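Minutes of the depot meeting, March
Vikano Removals and Storage

Present: Desta Jemal (chair), Andor Vörös (minutes), the drivers of the early shift, two people from the booking office
Start: 14:00

1. Minutes of the last meeting
Accepted with one correction. The storage job for the Gouveia family was in two loads, and I wrote one load. I have changed it in the file.

2. Move of the Kargate office
The customer confirmed the move to the new building on Vullemero Street. The list has 178 crates, plus desks and the archive cabinets. Desta asked if the cabinets will be empty. The booking office does not know yet and will call the customer. If they stay full, we need the stair climber and one more person on each truck.
The elevator in the new building can be reserved only until 17:00. It was agreed to load the evening before and to park the trucks in our yard overnight.

3. Blankets and straps
We are short of blankets again. Many come back from jobs in the wrong truck, and then the next crew takes new ones from the shelf. Desta proposed that every truck has a fixed set of 28 blankets, counted in and out by the driver. The drivers agreed, but they want a form that fits on one page. Andor will make it.
Straps with a damaged buckle go in the red box — please do not hang them back on the wall.

4. Damage reports
There were two reports since the last meeting, a scratched piano lid and a broken mirror. Both customers received a reply. The mirror was packed by the owner, and this was written on the job sheet before loading, so the case is closed. The piano lid is with the repair shop.
Reminder: the report must reach the office in the 22 hours after the job, with the signature of the customer.

5. Long-term storage
14 units are free on the ground floor. The booking office asked to keep two of them for short stays in the summer. Agreed.

6. Other matters
The coffee machine was discussed. No decision.
The gate code will change at the end of the month. Desta will tell each driver in person — it should not be sent by text message.

End: 15:10
Minutes written by Andor Vörös. Please send corrections to me before the next meeting.

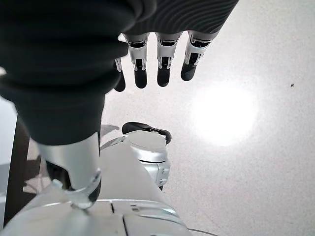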